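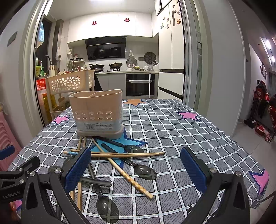 Spoons and chopsticks on the table, holder at the back, hand-held gripper in front.

Visit report: the Mondgate open day
2023-11-13

I went along to the Mondgate open day expecting to be sold something, and I was, though the sandwiches were good. Mondgate runs catering kitchens for aged care homes and a couple of mine camps. Since February it has been moving what it calls its back-of-house resets onto machines: sorting cutlery, filling holders, laying out trays for the next meal. The machines come from Drerkia. The training of them is done by people, and that was the part I wanted to hear about.

The tour began in the dish room at the main site, which was as loud and steamy as every dish room I ever worked in. Two arms stand at the end of the belt, behind a yellow rail. While we were there one of them was running and the other had its covers off. Our guide told us the running one was "at production pace". I'd call it the pace of someone on their first shift who has been told not to break anything. It did put the forks with the forks. A kitchen hand stood beside it with a tub for the ones it missed, and I gather that tub is now a job, with a title and a line on the roster.

Mondgate says 42 people worked in resets across its sites before the change and that none has been let go. I asked whether that meant 42 people still work there. The answer was that some had "moved on in the ordinary way" and that their hours had been absorbed. So fewer people, then. It took three goes to get that far, and I'd have thought better of the company if it had taken one.

After morning tea we got the training talk, held in the staff canteen with slides. Mondgate has 13 staff on what it calls demonstration duty. They do the task by hand, holding a gripper, over and over, and the recordings go off to be turned into something an arm can copy. The slides were full of the word "skills". What I wanted to know was who owns the skill once it's been recorded, and whether the demonstrators get anything for it past the hourly rate. They don't. There is a loading for the first month, on the grounds that the gripper is awkward, and then it's ordinary pay.

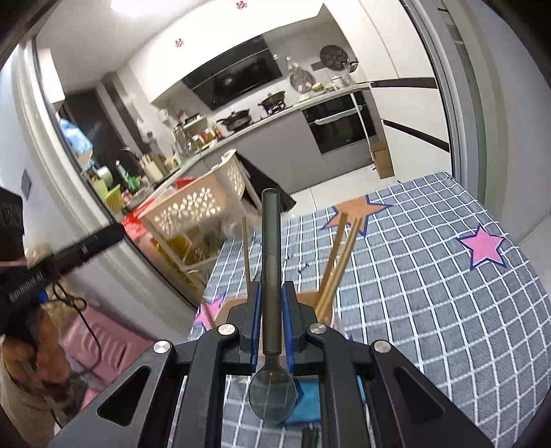 Pay aside, I'd like somebody independent to look at the wrist and shoulder load before this goes any wider. A kitchen hand clears a table with ten fingers and can grab a bunch of things at once. With the gripper it's one item at a time: a single spoon, held upright by the handle between two blue pads, and the chopsticks in their holder are separate picks again. The current target is 209 demonstrations a shift. I asked how the figure was set and was told it came out of the Maldonado trial, a document that visitors can't have. Staff can't have it either, going by the look I got from the woman sitting next to me.

To be fair to Mondgate, the demonstrators I spoke to over lunch mostly didn't mind it. It's dry work, you can sit down between runs, and you go home without smelling of the drains. One said it beat the belt hands down. Another said she was bored stiff by ten o'clock but her knees were better. Neither had been told what happens to demonstration duty once there are enough recordings, and when I put that to management the reply was that there would "always be new tasks". Maybe. The same slide had a line trending down to nothing under the heading Labour Input, so I'd want that in writing.

The last hour was a pitch for Draseo, the rostering software that goes with all this – I left partway through. Parking is free if you get your ticket stamped at the front desk, and they do check.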